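Caring for Old and Heavy Books at Home
By Guilan Shen
Updated 11/17/25

My husband collects books on constitutional law and history of the courts, and I am the person who takes care of them. When we moved to Korkcombe we had 400 of them in boxes, and many were already in bad shape. I learned most of these tips by making mistakes. I write them down for other people who have such books at home and no money for a professional binder.

Where to put the shelf

Do not put the bookcase against an outside wall if you can avoid it. In our first apartment the wall was cold in winter, and the books at the back got gray spots on the cover. Now I leave a space of two fingers between the bookcase and the wall so the air can go through. Also keep them away from the radiator. The glue in the spine becomes hard there, and when you open the book it makes a small crack sound, and after this the pages begin to come out.

Sun is also bad. We had a red set of court reports near the window and in one summer the spines became pink. The sides stayed red, so now it looks like two different sets.

How to stand them

Big law books are heavier than they look. One of ours has 3,283 pages and I weighed it on the kitchen scale, but the scale only showed an error. A book like this should lie flat. If it stands, the pages hang down from the cover and pull at the spine. You can lay two or three on top of each other, the biggest at the bottom, but not more.

Normal size books should stand straight and close together, but you must be able to take one out without force. Never pull by the top of the spine. Push the two neighbors back a little and hold the book in the middle. I told this to my husband maybe a hundred times.

Dust

I dust twice in the year, in spring and in September. Hold the book closed very tight and brush the top edge away from the spine. I use a soft Bianchini shaving brush which was a gift and was never used for shaving. A makeup brush is also fine if it is new. Please don't use a wet cloth on the page edges, even a little damp.

For the shelf itself you can use a damp cloth, but wait until it is fully dry before the books go back. I wait one hour. In rainy weather I wait until the next morning.

Smell

Books from a basement or a used book store often have a smell. Put the book in a big plastic box with a small bowl of baking soda, close the lid and leave it for one week. The soda must not touch the book. For strong smell change the soda and do one more week. I tried also coffee beans, and then the book smelled like basement and coffee together.
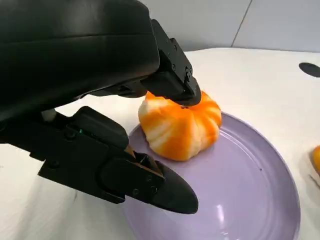 Cat litter, the plain kind without perfume, works the same as the soda and is cheaper when you have many books. If you see fuzzy mold and not only smell it, keep this book apart from the others in a paper bag and ask somebody who knows. I don't try to clean mold myself anymore.

Small tears

Never use the clear office tape. It becomes yellow and after some years it falls off and leaves a brown line that you cannot remove. For a page that is used often I buy thin repair paper and wheat paste. Tredier sells both in one small kit, and the kit lasted me for 58 pages. Put very little paste, lay the paper over the tear, then wax paper on both sides, and close the book with something heavy on it until next day.

If the book is old and maybe worth something, leave the tear as it is. A tear which nobody touched is better for the value than a bad repair.

Price stickers

Warm the sticker with a hair dryer on low for half a minute and lift it slowly from one corner with your fingernail. On a paper jacket stop when you feel it is pulling the color. On a shiny jacket, the rest of the glue can be rolled away with a clean white eraser. I don't use oil or nail polish remover near paper.

Notes and bookmarks

My husband leaves many things in his books: train tickets, paper clips, one time a dry leaf. The metal clips make rust marks, so I take them all out and put a thin strip of white paper in the same place. Newspaper articles are a problem too, because this kind of paper turns brown and it stains the page next to it. I keep them in a folder and write in pencil the title of the book and the page.

Sticky notes are better than clips but they leave some glue. For one week it is no problem. We found some on page 152 of a book on the early amendments which were there for many years, and the ink came off with them.

Lending books

Write it down. I have a Horker notebook, the small one with lines, and I put the title, the name and the day. When the book comes back I cross the line. Before I give it I also look if the jacket is there, and sometimes I keep the jacket at home, because the jacket is the first thing that gets damaged in a bag.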